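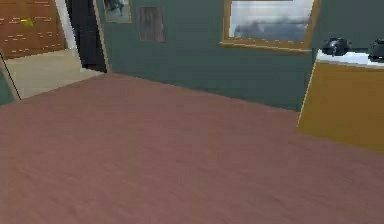

Sim nav: training on ugly random colours vs matched colours

Posted in August by Zubaida Dhanial

Hi all, long-time reader. I've been running a doorway-finding test in simulated houses and wanted a sanity check on the result before I write it up. The teal and mauve room is one of the held-out ones. Policy gets RGB only, no depth, and has to get through the doorway into the next room.

I trained two versions on 200 rooms each. One had sensible colours, matched to the sort of houses we'll test in (the Tisotton set, if you know it). The other had the same layouts, but walls, floors and cabinets recoloured at random, so you get mustard cupboards and whatever else the dice throw up. Over 85 held-out episodes the random one failed 26 fewer times. I was stoked! Three seeds, same ordering every time.

Zubaida

---

cutard_fan
Nice result, but are the held-out rooms recoloured too? If they look like that one, you've just shown that training on weird colours helps with weird colours. I'd expect that.

---

Zubaida Dhanial
Half and half. The gap is smaller on the normal-coloured rooms but it's still there. I should've put that in the first post, sorry.

---

slowgrad
I'd be more worried about the doorway itself. Most of that opening is black. A policy could learn "drive at the big dark thing" and look brilliant. And there are two glossy black lumps on the white counter, so I'd check whether it ever heads for those.

---

bomell_user
Don't agree with slowgrad. The lumps are tiny next to the opening, and you can see pale floor through the doorway as well, which is a perfectly good cue. We tried brightening the dark openings on our Bomell runs and it hardly changed anything.

---

slowgrad
Your runs had depth though, didn't they? Different kettle of fish.

---

bomell_user
Fair cop, they did.

---

Zubaida Dhanial
Okay, I'll relight the far rooms and rerun both versions on the same episodes. Will also split the numbers by colour type. Anyone know if Virág lets you change lights per room, or do I have to edit each file by hand?

---

cutard_fan
Per room, under the scene settings. Save a copy first, it overwrites your originals.

Contact the moderators | Copyright remains with individual posters | Back to top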